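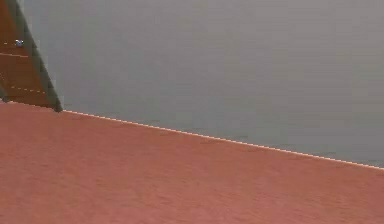

A Day at Otness in Caltville, July 2023

I had been promising myself this trip since spring, when Teresa Peixoto wrote to say that Otness was going to open its test hall to visitors again and would I like a place on the list. Would I! I run the packing end of a small seed and bulb business, and for two years now I've been reading about arms and grippers in the evenings the way other people read about boats. So I said yes before I had looked at the calendar, and then had to move a dentist's appointment and a delivery of paper sacks to make it work.

Caltville is a long drive from us and I left in the dark. The hall is behind the old dairy, on the road that goes down to the river, and the sign is so small that I went past it and had to turn in at a tire shop. There was coffee in the lobby and a tray of cinnamon rolls (very good ones, with the sugar still sticky), and a rack of safety glasses where you were supposed to find a pair that fit over your own. Mine never did. I held them on with one hand most of the morning.

Teresa gave the welcome and kept it short. The plan was simulator first, then the floor, then lunch, then cameras and controllers, with a talk at the end for anyone who could stay. I'd have gone straight to the floor if it had been left to me, and I'm glad it wasn't.

The simulator room

Minttu Tuominen looks after the simulation work, and she had a row of desks set up so that we could each drive an arm on a screen before touching a real one. The arm in the program was the Gallardo, the same model they have bolted down in the hall, over a plain work surface that you could fill with boxes, bottles or whatever you liked from a list. You pushed it around with a small joystick, and there was a second view from a camera mounted close in by the arm, which I found very hard to use at first. I kept driving toward things I couldn't see any more! Minttu stood behind me and said, quite kindly, that the camera was fine and that I was steering from the wrong picture.

She spent a good while on where to put that camera, and I wrote more notes on this than on anything else. Move it in close and you get lovely detail at the fingertips, but the arm itself takes up a corner of your view and the object can slip out of sight just when you want it. Move it back and you see the whole table and lose the fingertips. In the simulator you can try one position after another in the time it takes to drink a coffee, and on a real arm each change means a bracket, a wrench and a fresh calibration. Her team had run 1,000 simulated picks with the camera in the near position and another 1,000 with it farther back, using the same boxes and the same gripper, and she put the results up side by side. The far position missed fewer boxes altogether. The near one placed them more neatly when it did get hold of them. She wouldn't name a winner, though the man next to me tried twice to make her.

I asked how far she trusted the numbers. For stiff boxes on a flat table, quite a lot, she said, and for anything soft she'd want to see it on the floor. She also showed us what happens when you change the friction of the table in the program, and a box that had been picked up without any trouble slid away from the fingers like a bar of soap. I could have stayed at that desk until supper. There was a whole page of settings for the lighting alone, and I had barely got into shadows when we were called through.

Out on the floor

The hall is bigger than it looks from outside, and noisier, mostly from the compressor. Domingo Durán had charge of the gripper comparison and he had clearly been doing this for many years. He talks with his hands, and when he wants to explain a grip he takes hold of your sleeve and shows you on that.

The comparison was between the Drakik gripper, which has two flat fingers driven by a motor, and a suction head that Otness builds in its own shop. Both had been put on the same Gallardo arm with a quick-change plate so that we could swap between them. I did one of the swaps myself, and there is a satisfying clunk when the plate seats. You then have to tell the controller which tool is on, and Domingo was firm about this. If you forget, the arm thinks it is shorter or longer than it is, and down it goes into the table. He let us watch that happen at very low speed with a block of foam underneath, and the foam had plainly served before.

I had brought my own packets along, as the invitation said we could, and I suspect I was the only visitor with a cooler bag full of crocus bulbs. The paper seed packets went beautifully with suction. The mesh bags of bulbs did not go at all, and I should have known it, as there's nothing for a cup to seal against on a net. The Drakik managed the mesh bags if you came in from the side and closed slowly, and it squashed the first seed packet I gave it into a sort of bow tie. Domingo turned the force down and the next one came out flat. The setting for force is on the same screen as the speed, which I liked, and both can be saved under a name, so ours are now sitting in an Otness controller as "bulbs slow" and "packet soft."

They had kept a tally from the June trials pinned up by the safety fence. On mixed cartons, out of 600 picks with the Drakik, 98 had needed a second try. Somebody remarked that this sounded like a lot. Domingo agreed that it did, and said he'd rather we saw it. Most of those second tries were cartons pushed up against each other so that the fingers had nowhere to go, and he had a homemade wedge attachment on the bench that he was trying out for prying a gap. It looked like a shoehorn. I asked if I could order one and he said to ask him again in the fall.

A few things about the two heads, for anyone in the same line as me. The suction head is much lighter and the arm moved faster with it, but you need the air, and the air is where the noise comes from. The Drakik runs off a single cable, which has to be given enough slack to go around the wrist and not so much that it catches. We saw it catch once. The fingers come off with a pair of screws and you can put on softer pads, and the pads wear. I forgot to ask what new ones cost, and I've been annoyed with myself ever since.

Lunch, and then the cameras

Lunch was soup and bread in the room upstairs, and I sat with Prapai Noiphan, who had come from a bakery supply company and was looking for something to load trays. We compared troubles. Hers are all flour dust and mine are all soil dust, and by the time the fruit came around we had agreed to send each other whatever we find out about covers for the joints. She has a far better head for prices than I do and had already worked out what a second-hand arm would have to earn in a week.

Cameras and controllers came after lunch, and I'll admit I was a bit sleepy for the start of it. Rigoberto Zepeda had a bench with a depth camera over it and another one on the wrist of the arm, wired up so that you could switch between them while the arm was picking. Having spent the morning in the simulator I felt quite at home with this! The overhead one had trouble with our glossy packets, which threw the ceiling lights right back at it, and he got around that by tipping the camera a little and hanging a sheet of tracing paper under the nearest lamp. I've ordered tracing paper.

The two controllers were harder for me to judge. One is the box that comes with the Gallardo, with a handheld screen you carry around on its cable, and the other is an ordinary computer running Otness's own software. The handheld is slower to get around in, with menus inside menus, but you can stand beside the arm with it and see what you're doing. The computer does far more and keeps a log of every move, and you have to keep walking back to it. Rigoberto uses the computer for setting up and the handheld for everything after that. Prapai preferred the handheld straight off. I went back and forth, and in the end it was the log that got me, as I like to know on a Monday what went wrong over the weekend.

I did get stuck at one point with the arm folded up close to itself and refusing to move any way I asked. There's a button to back it out along the path it came in by, and once I knew about that button I was a good deal braver.

I stayed for the talk, which was on maintenance schedules and went on rather longer than the chairs were comfortable for, and then Teresa walked a handful of us around the store at the back where the spare arms are kept under dust sheets. She says they plan to run the same day again when the new camera brackets are finished, and that people who bring their own products are welcome to send a box ahead of time so the team can build a rough version in the simulator first. I'm going to send mesh bags. Minttu has warned me that netting is miserable to simulate, and she asked for several sizes.

If you go, park on the river side and not by the dairy, where the trucks turn. Wear closed shoes, bring a sweater for the hall, and if you wear glasses, bring a pair of safety ones that you already know will fit over them.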